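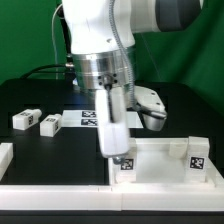

Cudik's two-finger gripper over the parts tray. The printed tags mark the blocks and the fixture.

The pitch for the Cudik cell is that a small shop can buy one, bolt it to a table and have it placing parts by lunch. I have heard that pitch before, and the lunch tends to get pushed back.

Worko, which sells the kit, offers it as a monthly rental at $1,491, with a minimum of 13 months. That covers the arm, the gripper, the software and two support calls a month. The third call is extra. So is the spare set of fingers, which the salesman brought up after I had seen the price sheet.

The demo job is block handling. Small white blocks wait on one side of a black table, and a white tray with raised walls sits on the other. It looks tidy. It also looks like a job picked by the people selling the robot. The blocks wear square black-and-white tags, the kind a camera can read with very little effort, and so does the tray. Few of the parts in my friends' shops come with tags on them. They come oily, in a bin, facing every which way.

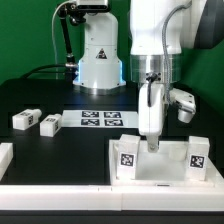 I asked Worko what happens when the tags come off. The answer was a second software package called Jistwood, due in October of next year, price to be announced. Until then a buyer has to print tags and stick them on, or build a fixture that holds every part in the same spot. A shop that can build that fixture may find a cheap pick-and-place unit does the rest.

The brochure promises 500 cycles between recalibrations. It doesn't say what counts as a cycle, or how long recalibration takes, and I got different answers to both when I asked again by email.

Cheema, the rival kit, costs more per month but lets you quit after 2. For a shop that isn't sure, I'd take that deal first. If you do sign with Worko, bring a box of your own worst parts to the demo and ask to see those go in the tray.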